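Tilora team passes 1,396 demos for bedroom clean-up robot

Jun 17, 2021
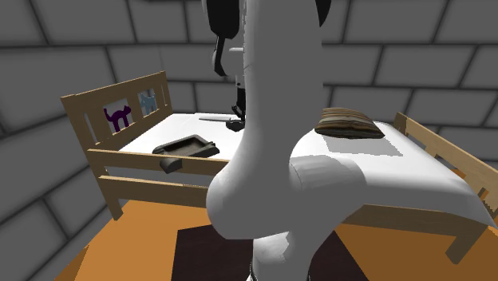

The Tilora project has now logged 1,396 simulated demonstrations of an arm clearing objects off a bed, project lead Alina Husar said this morning. Target was 1,200 by the end of the month, so they're ahead. Next stop is July, when the training run proper begins.

All of it is done in simulation. An operator drives the arm by hand from a desk, the software records every joint position, and the finished attempts go to the learning system as examples to copy. Trays, knives, books, that sort of household clutter. Layouts get reshuffled between attempts so the thing doesn't just memorise where stuff sits.

Raw count is higher - 1,437 attempts all up. The other 41 were binned, mostly for dropped objects or operators who forgot to stop recording before going for a cuppa.

Iolo Nicholas, who runs the operator roster, said thin flat items were the slow part. "A book you can get hold of. Anything thin lying flat on a sheet, you're there all arvo," he said. Knife pickups took 48 seconds on average in the first batch. He reckons thats come down since but didn't have the new figure on hand.

The rooms are put together by Raluca Onu, who has been swapping out walls, floors and furniture to give the system more variety. Stone walls went in last month. Colour changes too. She wants another 200 demos with the furniture moved closer to the arm, as operators keep running into trouble reaching past the near side of the bed.

Not everyone is sold on the numbers. Ruxandra Sârbu, reviewing the data for project partner Elinard, said a good chunk of the early demos were jerky and might teach the system bad habits. She has asked for them to be re-graded before training starts. Husar said that was fair and the re-grade would be finshed in time.

No word yet on a real-world trial. Husar said a physical arm was "on the wish list" but the budget for it hasn't been signed off.

Operator shifts for July are still open, see Nicholas for the roster.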